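Trudy Pirihi Answers Fans After Drukstead Livestream Spat: "I Would Like Us All to Take a Breath"

Trudy Pirihi has finally spoken up, and she had quite a lot to say! The cooking-and-comedy streamer, whose Drukstead channel has been the subject of much grumbling in the comments this month, went live from her kitchen late in the evening to talk about her falling-out with former co-host Fidel Saavedra.

If you missed the start of it (and goodness, it moved quickly), Saavedra told listeners of the Barkik podcast in April that Pirihi had "stopped returning calls" once their joint show got popular. He said he learned that the show was ending from a fan, who had read it on Pirihi's page before he did. Clips of the interview were everywhere by dinnertime, and 3,134 people had signed an open letter asking her to explain herself by the next morning.

Pirihi, 29, didn't shout and she didn't cry, though she did stop twice to let the dog out. "I handled the ending badly, and Fidel should have heard it from me over the phone," she told viewers. "But I did call him before that. I called him a lot, and I would love for people to stop sending things to my mother."

She went on to say that the two of them had been arguing for months over money from their Gisler tour, a run of small theater dates that sold well but cost far more than either of them had planned for. She would not give the amount, and she asked fans not to guess at it.
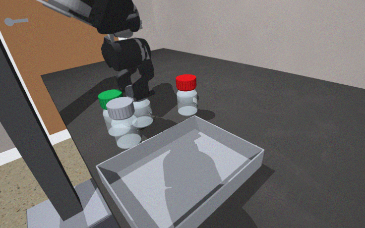 Saavedra Responds

It didn't take long for Saavedra to reply. He posted a short written note just after 11 p.m., thanking Pirihi for what he called "most of an apology" and asking his own followers to leave her family alone, which was kind of him under the circumstances. He also said he still has her good cast-iron skillet and would be happy to drop it off whenever she likes.

Friends of the pair have been weighing in as well. Comedian Teodoro Estrella, who opened for them on all 3 nights of the tour's last stop, wrote that he loves them both dearly and won't be picking a side, then turned off his comments when people kept asking him to. Engelbert Reisinger, who produced the show through its 132 episodes, told Barkik he had spoken to both of them and hoped they would sit down together soon, preferably somewhere without a microphone.

As for what comes next, Pirihi says she is going ahead with her solo series, Vitov, and that the first episode is already recorded. The old shows will stay up on the channel for anyone who wants to watch them again.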